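Filed under: Society News / Minutes & Notices

Dretley Weavers and Textile Society
Minutes of the autumn general meeting, 20 Oct 2026, upstairs room, Keane Hall

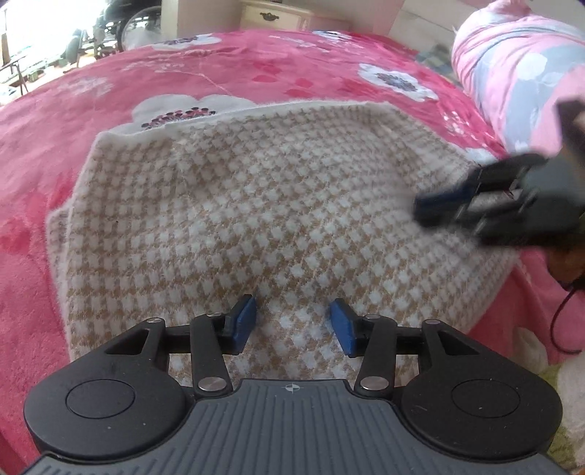
1. Attendance and apologies

Gobnait Foley in the chair. Liam Mulligan took the minutes, having been the last to sit down. Enough members present for a quorum, with one to spare until the parking meters ran out.

Apologies were received from the usual people for the usual reasons. One member sent apologies for the previous meeting as well, which she had attended. The chair asked that this be noted, and it is.

2. Minutes of the last meeting

Taken as read. It became clear during item 5 that they had not been read. One correction: under "Any other business," the word "hideous" should be "hideous, in my opinion." Agreed and signed.

3. Matters arising

The kettle. The new kettle has been bought. It is the same model as the old kettle and has the same fault with the lid. The chair asked whether this had been checked before purchase. The answer was that it had been on sale.

The mothproof cupboard. Moths were reported in the mothproof cupboard. Liam Mulligan said the cupboard was sold to us as moth resistant and that the moths may not have been told the difference. It will be emptied, vacuumed and lined again with cedar before any more wool goes in. Anything still in there without a name on it by the end of October goes to the scrap basket. There was some feeling about this from members who do not put their names on things.

The key. There are supposed to be two keys to the upstairs room. The chair has one. The other was last seen on a green ribbon. If you have a key on a green ribbon and have been wondering what it opens, please come forward.

4. Money

The account stands a little better than it did in the spring, mainly on account of the tea table at the summer sale, which again made more than the weaving. The chair said she would rather not dwell on that. A member asked if we might consider becoming a tea society. Ruled out of order, though not right away.

Yearly dues stay at $30. A proposal to raise them was made, seconded, discussed at length and then withdrawn by the person who made it when he worked out that he would have to pay them.

The insurance has been renewed. The insurers would like to know whether we "operate heavy machinery." The big floor loom took four people and a neighbor to get up the stairs, so there were two schools of thought. The secretary will write back and describe it as furniture.

5. Twill study group

The study group on broken and color-and-weave twills has met three times since the last meeting and would like it known that it is going well. They have worked through straight twill, herringbone and houndstooth, and they are now arguing about dogtooth, which half the group holds to be another name for houndstooth and the other half holds to be another name for houndstooth done badly.

For the benefit of those who skipped the spring talk, the group leader went over the basic houndstooth again: four dark threads, four light threads, repeat across the warp, then the same order in the weft, all on a plain two-and-two twill. The teeth make themselves. Several members said theirs had not. The group leader asked whether they had started the weft on the right treadle. There was a silence.

Advice given, for the record:

– Count the warp order before it goes through the heddles. Counting it afterward is only a way of finding out how much there is to undo.
– Choose two yarns of the same thickness. A fat light and a thin dark will give you a rectangle with ideas.
– Brushed yarn hides mistakes but also hides the pattern. You may decide for yourself if that is a fair trade.
– Beat evenly. If you are in a bad mood, wind bobbins until it passes.

A question was asked about using three colors. The group leader said it could be done and that she would not be present for it.

6. The sample book

This took up most of the evening.

The society's sample book was begun by the founding members and holds 256 swatches, each on a card with the draft written on the back. At least, that was the plan. Gobnait Foley and two helpers have now gone through the whole book and report that a fair number of cards have no draft, several have the draft for a different swatch, and one has a recipe for plum cake. The cake recipe is to stay. It has been tested and is the most reliable card in the book.

Two proposals were put to the meeting.

The first was to have the book scanned and put online through Stultance, the archive service the county library uses. They offer a group rate and would keep the files for us. Against this, it was said that a scan of cloth tells you what color it is and very little else, and often not even the color.

The second was to use Stuludus, the pattern program some of the younger members have on their laptops, and redraw every draft properly from the cloth itself. This would give us drafts people could weave from. Against this, it was said that somebody would have to sit down with a magnifying glass and do it.

The discussion went around for a while. Liam Mulligan suggested doing both. This was met with suspicion, as it usually is. After the tea break it was put to the vote and carried, with one abstention from a member who was still on the stairs with the tray.

It was further agreed that:

– Work starts with the cards that have no draft at all, being the ones most likely to be lost for good.
– No card leaves the room. This includes cards that are "only going home for the weekend."
– Whoever redraws a draft signs and dates the card in pencil. Ink was proposed and shouted down.
– The whole job is to be reviewed at the spring meeting, when we will learn how far we have got and whether we are still speaking.

7. Winter exhibition

The library has offered us the long wall and both glass cases. Last year's theme was "Water," and we received a great many blue scarves. The chair invited suggestions for a theme that would not produce scarves.

Suggested: "Doors," "Breakfast," "Things My Mother Kept," and "Scarves," the last on the grounds that we might as well be open about it. "Things My Mother Kept" was chosen by a show of hands. Work may be new or old. If it is old, please include a few lines saying who wove it and what it was for, if known. If not known, say so. Last year's label reading "probably Scottish" was challenged by a visitor from Scotland.

Pieces need to be hemmed, labeled and free of pets.

The printer wants to know how many leaflets. Last year we ordered about 2000 and still have most of them under the stairs. It was pointed out that they are blank on the back. The new leaflet will be printed on the back of the old one – the printer is to be asked gently.

8. Loom loans

The two table looms are both out. One is due back now and is not back. The borrower was present and said she was "nearly at the end of the warp." She said this in the spring. The meeting heard that there is a waiting list, that the next person on it was sitting directly behind her, and that he had brought his car. She will return it before the next study group.

A new loan form has been drawn up. It has a box for the return date. The old form had a box for the return date too, but this one is larger.

9. Any other business

Thanks were given to the tea table, for the reason under item 4.

A member asked if the radiator could be turned down. Another member asked if it could be turned up. Both were referred to the radiator, which has had one setting for years.

A bag of mixed fleece has been left at the hall door again with a note saying "for the weavers." It is kindly meant. It is also mostly burrs. Anyone who wants it may have it, and if the giver is reading this, thank you, we have enough for now.

Liam Mulligan asked to be relieved of taking the minutes. The chair said this would be considered under item 10. There was no item 10.

Meeting closed when the lights in the corridor went off by themselves. Next general meeting in the spring, same room, provided we can get into it. Would the person with the green ribbon please check their coat.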